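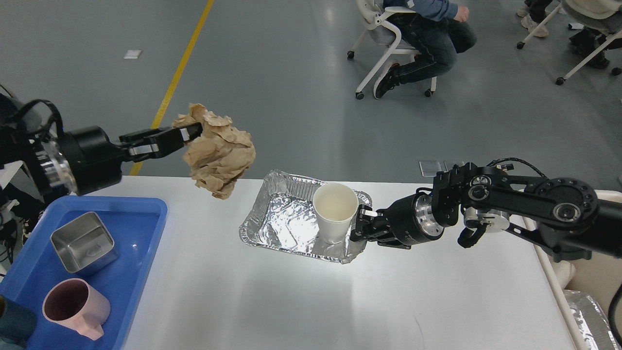 Both arms on the clearing job: crumpled paper on the left, the cup and foil tray on the right.

Nabila Berrada had told me to wear closed shoes and bring a jumper, and she was right about both. I'd driven out to Prevard to ask her about the March stoppage, the one that kept her two-armed table clearer switched off while the whole team went hunting for a fault they couldn't reproduce. I figured we'd talk for half an hour. We talked until the kettle had been on three times.

So what went wrong? "The right gripper let go," she says. "It was holding a mug, a proper heavy one, and it opened up in mid-air. No alarm, no error, nothing on the screen. The software still thought it had the mug!" It smashed on the edge of the table and a bit of it landed next to Iman Bennani's foot. Iman was fine (she'd like everyone to stop asking), but she hit the stop button and they didn't run again for 35 days.

I asked if that wasn't a bit much for one mug. Nabila laughed, then got quite serious. "If it opens when it hasn't been told to, I don't know what it's doing. And if I don't know what it's doing, I don't want people near it."

First they blamed the finger pads, and swapped them. Then they blamed the code, and Nesma Ouazzani spent a miserable week reading logs. "I was convinced it was mine," Nesma told me over the partition. "I'd changed the release timing that Monday. I felt sick about it." She ran 800 grips on the old version and 800 on the new one, with the arm parked in one spot, and never got a single drop.

It was the parking that had fooled them. The fault only came up when the wrist was turned well over with the elbow tucked in, and that pulled on the gripper cable. One wire inside had nearly broken through. Stretch it and the gripper lost power for a blink, came back, and opened itself as part of starting up.

"Opened itself!" Nabila says. "That was the default. We'd all read that page of the manual and we'd all gone straight past it."

They found it by hand in the end. Gisela Buschmann, who looks after the wiring, held the cable and bent it slowly while Nesma watched the voltage. On the fourth bend it dipped.

These days the grippers stay as they are after a power loss until a person resets them, and any dip stops both arms. The cables have more slack and get changed on a schedule. Heavy mugs are lifted no higher than they need to be — Nabila would have liked that rule from the start.

Has it dropped anything since? "Oh, heaps," she says. "Paper, foil, you name it. Slips are normal, I can live with slips. But it knows it's dropped them now, and it tells us."

She still has the old cable in her desk drawer. She let me bend it, and I couldn't feel a thing wrong with it.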